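Home Questions Topics Members Sign in

Folding a thin red sheet into a triangle without leaving a hard crease

Asked 2023-10-06 in Household and Storage. Viewed 291 times.

I am responsible for the supply cupboard at the Takereo community rooms. Among the items to be stored are 24 thin red sheets used as table markers. They were purchased before my appointment and the packaging was discarded, so I am unable to state whether they are felt or craft foam. The surface is slightly textured and entirely matte.

Our written procedure requires each sheet to be folded to a triangle and stacked. When a sheet is picked up near one edge, the material bunches and a curled flap forms.

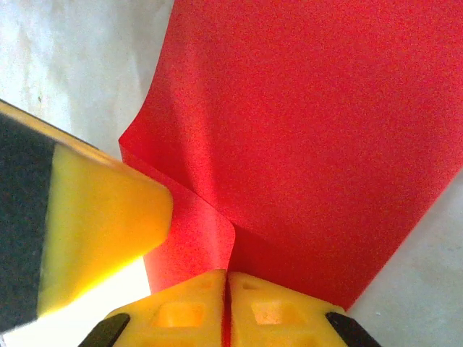
If the flap is then pressed down, a line remains in the sheet and is still visible the following week. I would be grateful for advice on two points. First, is there a recognized method of folding such material that avoids the line? Second, should the sheets be folded at all? The shelf is narrow and will not take them at full size.

Bendik Løken

2 answers

Answer 1

Roll them. We put ours in a mailing tube at the Rudd hall and have had no complaints. An iron on low will take the lines out if it is felt. Do not try that on foam.

Answer 2 (accepted)

The previous answer is correct that rolling is preferable for long storage, and the warning regarding foam should be observed. Where a procedure calls for a triangle, however, the following has served us well at the Ura activity center.

Clear the surface completely before beginning. A smooth floor panel or a large table is suitable; carpet is not, as the sheet drags. Lay the sheet flat and smooth it from the center outward. Take one corner, carry it across to the opposite corner, and set it down before touching the fold. The fold should be left rounded at this stage. Most hard creases are made by persons who press the fold first and align the corners afterward.

Once the corners meet, hold the piece lightly at both sides and correct its position. It should lie flat, with no part of it raised.
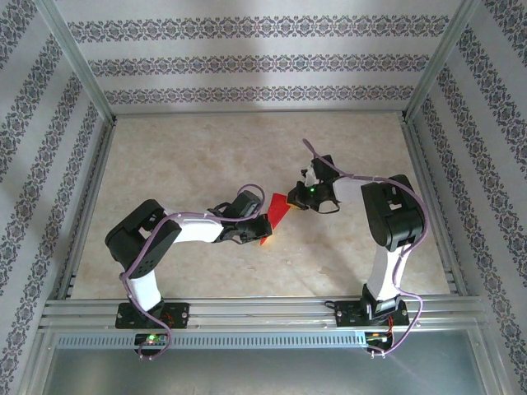

Stack the triangles with the folded sides alternating left and right. If all the folds are placed on the same side, the stack leans and the lower pieces take the weight along the fold, where the line is most likely to set. We keep no more than 12 in a stack and place nothing on top.

With regard to the second question, sheets in weekly use may be folded. Sheets that will not be needed for a month or longer should be rolled around a tube and secured with a strip of cloth. Rubber bands mark the edges.

Brândușa Zamfir

Comment from Bendik Løken: Thank you. I had been pressing the fold first. The procedure will be amended and two stacks kept in place of one. May I ask whether tissue is needed between the pieces?

Comment from Brândușa Zamfir: We use it only between different colors. A dark red can transfer to white if the cupboard is damp.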